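Siltier releases version 9 of its demonstration-checking software, and says what it will not do

June
Press office, Siltier
4 min read

Siltier today releases version 9 of Ilent, its software for checking and sorting recorded handling demonstrations before they are used to train a robot. The release is available now to existing licence holders and to new customers from the end of the month.

We would like to begin with a complaint about our own trade. A good deal of robot software is sold on the strength of a short film in which a machine tidies a table. The film seldom says how many attempts came before it, how many recordings the system learned from, or how many of those were any good. We have made films of that sort ourselves and have taken them off our site.

Ilent deals with the part that the films leave out. When people record demonstrations with hand-held grippers, the recordings arrive with faults in them. Clocks drift between the left and right device. Tracking drops out when one gripper passes behind a box. The operator starts to close the jaws, changes their mind and goes back. A planner trained on all of this will copy all of it, and the usual answer in the industry has been to record more and hope that the faults wash out. We have not seen much evidence that they do.

Version 9 was tested on 2797 demonstrations recorded on the two-handed bench at our Zirkano site. The tasks were plain ones: pick up a soft object, pass it from one side to the other, put it in a bin. We chose them because they are dull and because they are often described as solved.

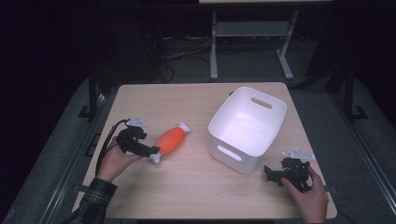 Soft objects remain awkward for planning software. The grasp point that looks best at the start of a movement may be a poor one once the jaws begin to close, and a planner that treats the object as a rigid block will be confidently wrong. Bins bring their own trouble. The near wall can hide the thing being put down at the moment when the software most needs to know where it is. Ilent does not fix either problem. It marks the stretches of a recording where they occur, so that an engineer can decide whether to keep them.

Of the demonstrations in the test, Ilent set aside 22 per cent for a person to look at. Our reviewers agreed with it in most cases but by no means all. It was too strict about slow movements, which it tends to read as hesitation, and too forgiving where both grippers lost tracking together. The first fault has been reduced in this release. The second has not, and it is listed in the release notes under known problems – at the top, where it can be found.

What is new in version 9

Time alignment between the two grippers is now checked throughout a recording. Earlier versions checked it once at the start and assumed that it held, and we regret how long that assumption stayed in the code.

Every rejected recording now carries a written reason, and the reason can be searched. Version 8 gave a score between nought and one, which customers told us they did not know how to act on. Neither did we, in a fair number of cases.

The planning preview has been rebuilt. It shows the path the planner would take from a given recording alongside the path the hand took, and it no longer smooths the difference between them by default. Some users will find that their results look worse than they did under version 8. The results are the same; the picture of them was flattering.

The automatic labelling tool is switched off unless the user turns it on. It names objects and stages of a task, and it is often right, but its mistakes are hard to spot once they have been written into a training set.

Claims we are not making

Ilent will not make a robot learn faster by any figure we would be willing to print. We have been asked for one by resellers and have declined. The gain depends on how bad the recordings were to begin with, and a team with careful operators may see very little of it.

We also make no claim that demonstrations recorded by hand will carry over to any arm. People bend their wrists in ways that many arms cannot follow, and a recording can be perfectly clean and still be of no use. Ilent includes a reach check for arms whose description files are supplied by the customer. It checks reach and joint limits only, and says nothing about force.

Trial with Hoxha

Warehouse fittings supplier Hoxha has been using an early build of version 9 for its own packing work. The trial runs for 40 working days and has not finished, so there are no results to announce. A report will be published when it ends, including the case in which Hoxha decides against buying the software.

Availability

Ilent 9 is supplied as a desktop program and as a command-line tool. Recordings stay on the customer's own machines unless the customer chooses to send them to us. Projects made in version 8 will open in version 9, though alignment will have to be run again, and on large sets this may take most of a night. The full release notes and the list of known problems can be had from the Siltier press office without signing up for anything.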